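Kunitstead Pie Counter Opens Second Kitchen in Hutness, With Breakfast Pies and a Very Long Butter Order

HUTNESS, July - Well, we went and did it. I'm Hashini Patwary, I started Kunitstead Pie Counter, and I'm writing this press release myself because the last one we paid for used the word "artisanal" four times and my mother called to ask if I was feeling all right. So you get me this time, flour on the keyboard and all.

The news is that we're opening a second kitchen and shop in Hutness, on Sikder Street, in the old shoe repair place with the green awning. We kept the awning! The doors open at 7 a.m. and we close when the case is empty, which at the first shop tends to be a little after lunch. There are 24 seats inside and a bench out front that gets the morning sun.

If you've never been to the Kunitstead shop, let me catch you up. We make pie. Sweet pie, savory pie, hand pies you can eat in the car with one hand (please pull over for the hot ones). I started out selling slices from a folding table at the farmers market with one flavor, sour cherry, and I sold out so fast that first morning that I packed up and went home and cried a little, the good kind. After that came the tiny shop, then the bigger oven, then the line down the block every November.

Hutness gets the full regular menu plus a bunch of things you can't get at the first shop. The big one is breakfast pie. I have been pestering everybody on my staff about breakfast pie for ages, and Rizwan Wijesinghe, our head baker, finally gave in and came up with a potato, egg and green chile pie with a cheddar crust that I would happily eat every day of my life. There's also a sausage and apple one with sage, and a peach and oat pie that is pretty much a bowl of oatmeal that got dressed up for a wedding. Slices are small on purpose so you can have 2 and feel fine about it.

Then there's the crust. People ask me about the crust more than anything else. We use all butter, very cold, cut in by hand, and the dough sits overnight in the fridge before anybody rolls it. For the opening we've ordered 545 pounds of butter. When the delivery guy read the slip back to me over the phone he stopped halfway and started again from the top. Yes sir, that's right, bring it all!

The lattice gets done by hand too, and I am picky about it. I like wide strips, a little uneven, with enough gap for the juice to bubble up and go sticky at the edges. My rule for cutting a fruit pie is that you leave it alone for at least four hours first. I know. I KNOW. But a warm cherry pie turns into soup the second you cut it, and then you've got a plate of filling and a sad triangle of crust. For a savory pie, twenty minutes is plenty.

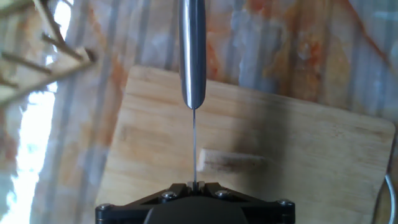

Nuanchan Kongkaew disagrees with me about the four hours and says a peach pie should be eaten warm with a spoon, soup or no soup, and that anyone who waits that long for dessert has never smelled one coming out of the oven. Fine. We'll sell it to you warm if you ask. Bowls are next to the register.

For coffee we're pouring Bostier, a dark roast that stands up to sugar and doesn't taste burned. I tried a lot of coffee to get there and did not sleep well that week. We'll also have hot tea, iced tea (sweet and not), and whole milk in a cold glass, which I still say is the best thing you can drink with chocolate cream pie.

Opening morning goes like this. Doors at 7, free hand pies for the first folks in line until the trays run out, and at 10 a.m. we'll have a crust crimping table set up in the back for kids and for any grownups who want to get their sleeves dirty. You crimp it, we bake it, you come back and pick it up after noon. Sandamali Talukder will be running that table and she can teach a fork crimp, a rope edge and a little leaf border that makes mine look like I did it with my elbows.

We're also bringing back the Whole Pie Club, which went on pause while we were building out the new kitchen. Members pick up one whole pie a month at either shop, and you don't get to choose the flavor. That's the fun of it! We do take allergies seriously, so tell us about those when you sign up. Next month is blueberry with lemon and a bit of cardamom, and I've said too much already.

A few other things people have been asking. Yes, there will be a vegetarian pie every day, usually mushroom and leek. No, we don't have a gluten-free crust yet; Rizwan is on his umpteenth batch and it's getting close, but close isn't good enough to sell. Yes, you can order ahead for Thanksgiving at either shop starting in October, and please do it early. Last year's list filled up while I was on hold with the box company. Dogs are welcome on the bench.

The Kunitstead shop isn't going anywhere and the hours there stay the same. Nimal Matubbar is taking over as manager over there so I can spend my mornings in Hutness, at least until the new oven and I get used to each other. It runs hot in the back left corner and I've already lost a tray of pecan to it.

If you write about food, or just talk about it loudly to your friends, come by before we open and I'll feed you. Stop in at the Kunitstead counter and ask for me, or leave a note with whoever's at the register. Tell us how many are coming and whether you like your peach pie cold or the wrong way.

Kunitstead Pie Counter bakes sweet and savory pies daily, with shops in Kunitstead and, starting this summer, on Sikder Street in Hutness.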